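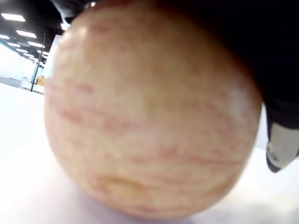
Whitfield asked last year whether a mark on the skin should put an apple out of the dessert grade straight away, and suggested that most shoppers would never look that closely. The point was noted, and the present unit has been revised to deal with skin finish before size and weight.

Kurnley Institute of Horticulture
Postharvest Handling, Unit 2: Visual Assessment of Striped Apples
Handout revised May 16, 2021

2.1 Purpose
Students are required to assess individual fruit by eye and record a grade. The unit covers ground colour, overcolour, skin blemish and shape. Firmness and sugar content are treated in Unit 3 and are not assessed at this stage.

2.2 Ground colour and overcolour
Ground colour is the background colour of the skin. Overcolour is the red or pink laid over it. In striped varieties of the Fuji type the overcolour is commonly broken into streaks and flecks, and it may be sparse in places, leaving the skin more golden. Uneven striping is a varietal characteristic and is not recorded as a defect. Estimate overcolour on the whole fruit, turning it once about the stem axis. An estimate made from one side only will not be accepted in the logbook.

2.3 Russet and bruising
The two are frequently confused by first-year students. Russet is a corky change in the skin itself, golden to brown, and usually rough under the fingertip. A bruise lies in the flesh beneath. The skin over it is generally smooth and may be slightly sunken. Where sight alone does not settle the matter, write "undetermined" and pass the fruit to the demonstrator. Do not cut fruit during the visual session.

Highlights from overhead lamps can mask pale blemishes. Tilt the fruit before recording a clear skin.

2.4 The grading surface
A plain, matte, light-coloured surface is preferred. Glossy tops throw reflections onto the lower part of the fruit, and strongly coloured tops alter the apparent ground colour. Bags and coats are to be left at the door.

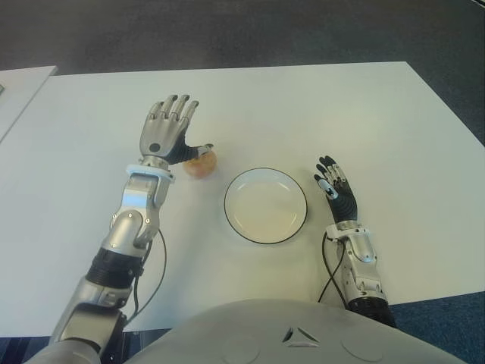
How many fruit must each student grade? The requirement is 50, entered in the logbook under your own student number and completed before the August practical.

2.5 Handling
Lift fruit with the whole hand. Fingernails are to be kept short and rings removed. Fruit must be set down, never dropped or rolled, and returned to the tray with the stem facing up.

2.6 Reading
Feron, Skin Finish in Pome Fruit, chapter 2.
Bondel Orchard Notes, section on russet. Copies are held at the library desk for use in the building only.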